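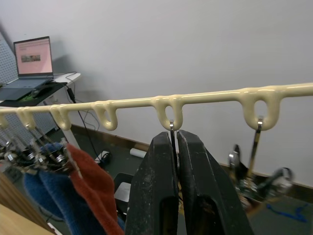
Clip hangers on a cream-colored loop rail, with a dark blue sock and a rust-red one clipped up on the left.

Clip hanger

A clip hanger is a hanger that grips clothes instead of holding them up by the shoulders. Most have a hook at the top, a wire stem, and one or more clips at the bottom. I've been adding to the laundry section of the Tindolen Household Encyclopedia for a while now, and this is the entry I've rewritten the most, mainly because people keep writing in with names for the thing that I'd never heard before.

Names

In stores you'll find it as a clip hanger, skirt hanger, pants hanger, sock hanger or (my favorite) a pincher. "Sock hanger" sometimes means the big round kind with a ring of clips under it, so check before you order. I use "clip hanger" for anything with a hook and at least one clip. The round ones have their own entry under Drying carousel.

Parts

The hook is the piece that goes over the rod or through the loop. On metal hangers it's usually bent from the same wire as the stem, and on plastic ones it may be a separate piece that swivels. I like a swivel for a closet and can't stand one on a drying rail, where the whole row ends up facing different ways!

The stem can be long or short. A short stem keeps the clothes close to the rail and saves height, which matters a lot if you're hanging things over a tub. A long one is easier to grab between two fingers when the hangers are crowded together.

The clips do the real work. They come as flat jaws, ridged jaws or little spring pegs, and the tips may be bare metal or covered in rubber or vinyl. Bare chrome clips last well and wipe clean, but they leave a small dent in anything soft – wool cuffs especially. Covered tips are kinder until the cover slides off, and then you spend a while hunting for it on the floor.

Types

Single clip. One clip on a wire. Good for socks, gloves, hats and washcloths, and cheap enough to buy by the bag. I have far too many.

Two-clip bar. The ordinary skirt hanger, with clips that slide along a bar. Handy for pants hung by the hems.

Tiered. Several bars, one under the other. The Tamayo is the tiered hanger I own, and it folds flat, but the lower bars swing into each other if you load only one side.

Rails for clip hangers

You can hang them on any closet rod, but they slide. Push one and the rest bunch up at the end. A loop rail fixes this with separate hooks or loops along the underside, so every hanger has its own spot. The loops on the rail in the photo are U-shaped and molded right into the bar, and the hanger hooks thread through them.

My own rail is a Mavis, with 6 loops spread over 400 mm. That's plenty for socks and a bit tight for anything with sleeves. Loop rails differ in how wide the loops are, and this is the measurement sellers forget to list. A thick plastic hanger hook often won't go in at all, while plain wire slips in easily. If you can, take a hanger along to the store and try it.

Loading is slower than on an open rod, I'll admit. You have to tilt the hanger a little, get the tip of the hook into the loop and then let it drop. I start at the far end and work back toward myself so I'm not reaching through a curtain of socks.

Hanging socks

There are two camps here, toe up and cuff up, and the mail I get on it is surprisingly heated. Clipping by the toe keeps the clip mark inside the shoe, and a wet sock's weight sits down at the cuff. Clipping by the cuff is quicker when you're matching pairs, but the ribbing can stretch if the sock is heavy. For thick knitted socks I go with the toe, and for thin ones I do whatever my hands do first.

One sock per clip dries faster than a pair folded together. If you're only storing them, pair them up and use half the clips. Leave a gap between dark colors and pale ones while they're damp, and do the same with reds until you trust them.

Weight

A single clip is fine for a sock or a thin scarf. I weighed a pair of soaked wool hiking socks at 282 grams, and my cheapest clips let go of them before I'd reached the kitchen door. Jeans need two clips, well apart. Rails vary too – I've had roughly 2,700 grams of wet washing on the Mavis with no sagging, though I wouldn't leave it that way overnight.

Care

Wipe metal clips when they get dusty and dry them before they go in a drawer. Rust usually starts at the spring, where you don't see it until there's an orange spot on a pillowcase. Weak springs can be swapped on some hangers, including the Jetis two-clip bar, by sliding the old one out sideways with a butter knife.

See also: Clothespin; Drying carousel; Drying rack, folding; Odd socks; Tension rod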